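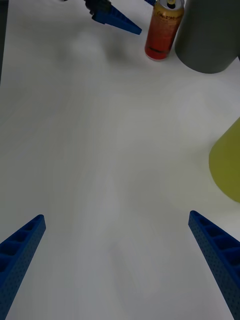 A white tabletop with a matte surface.

Cletisard Furniture Reuse Service
Dec 18, 2020

1/ The Service has now published its guidance on the care of loaned tables and desks. It applies to every household, school and community group that holds furniture from our Savska store. The main points are set out in this thread.

2/ Pale matte tops should be wiped with a soft cloth, warm water and a little washing-up liquid. Please dry them afterwards with a clean towel. Scouring pads, cream cleaners and bleach must not be used on any loaned item.

3/ Ink and felt-tip marks should be treated on the same day where possible. If a mark remains after two attempts, please leave it and tell us when the table is returned. Borrowers are not charged for ordinary marks.

4/ Hot pans and irons require a mat. Heat damage was the most common reason for withdrawing tables from the loan stock in November, and most of those tops could not be repaired.

5/ Tables kept near a radiator should stand at least 10 cm from it. In rooms with strong sunlight, please move lamps, trays and plant pots from time to time so that the colour of the top stays even.

6/ Legs may work loose with daily use. The bolts can be tightened with the key taped beneath each top. Tables supplied under the Kuipers scheme have a different fitting and should be left to our workshop staff.

7/ The loan stock currently stands at 300 tables and desks. Requests for the new year are open to residents of Savska and Cistelura. Priority will be given to households with children learning at home.

8/ Loans are made for 31 weeks and may be renewed once. Renewal requests should reach the office before the loan ends, quoting the number on the label under the table. A request made by telephone must be confirmed in writing.

9/ Tables may be returned to either site. The Cistelura site has step-free access and a loading bay, which should be booked in advance. Vehicles should not wait on the pavement outside the Savska store.

10/ Printed copies of the guidance are available on request in standard and large print. Questions sent in reply to this thread will be answered during office hours.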